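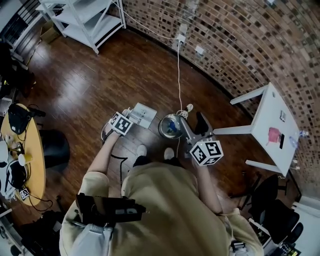 Why does the hot water go cold after a few minutes when the heating is also on?

The diverter valve is sticking in the middle position, so part of the heat meant for the taps is going round the radiators.

Ticket 613
Site: Talavera, ground floor flat
Appliance: Skustovance combi boiler, wall mounted, kitchen cupboard
Opened: Thursday, April 28, 2016
Status: closed, with one follow-up

Reported fault
Shower starts hot and drops to lukewarm. Kitchen tap does the same but takes longer. Radiators heat up while the shower is running, including the one in the hall which is normally turned down. No fault code on the display. Tenant says it has been getting worse since October and was first put down to the cold weather.

First checks, by phone
Pressure gauge reads normal. Tenant asked to turn the room thermostat right down and run the kitchen tap. Water stayed warmer for longer but still dropped. Radiator pipes under the boiler got hot with the heating off. That should not happen when only a tap is open.
Asked tenant to reset the boiler. No change.

Visit 1
Measured flow at the kitchen tap, within range. Inlet filter had some grit in it, cleaned and refitted. Hot water sensor tested and readings were steady, so left in place.
Took the cover off and watched the valve with a tap open. Motor turns, pin moves part of the way and stops. Removed the motor and pushed the pin by hand - stiff, and slow to come back. Motor is fine. The fault is in the valve body.
Worked the pin a few times and refitted the motor. Hot water held its temperature for the rest of the visit. Told tenant this would probably not last.
Part ordered from the Dustilcombe depot.

Update
Tenant rang to say the shower was cold again. Advised to keep the heating off while using hot water until the part arrives.
Depot sent the older pattern of valve, which has a different clip. Returned. Correct one came from Lostolville instead.

Visit 2
Isolated boiler, drained down, fitted new valve body and 3 new washers. The old one had black sludge round the seal and the rubber had swollen. Refilled and bled the radiators. The bedroom one had a lot of air in it.
Ran the bath tap on full for about 10 minutes with the heating calling. Temperature steady throughout and pipes to the radiators stayed cool. Closed the tap and the heating came back on by itself.
Checked all joints with dry tissue, no drips.

Follow-up
System water was dirty. Inhibitor added for now, but it needs a proper flush or the new valve will go the same way. Booked as a separate job under ticket 3000 - landlord to confirm access. Old valve kept in the van in case the supplier wants it back.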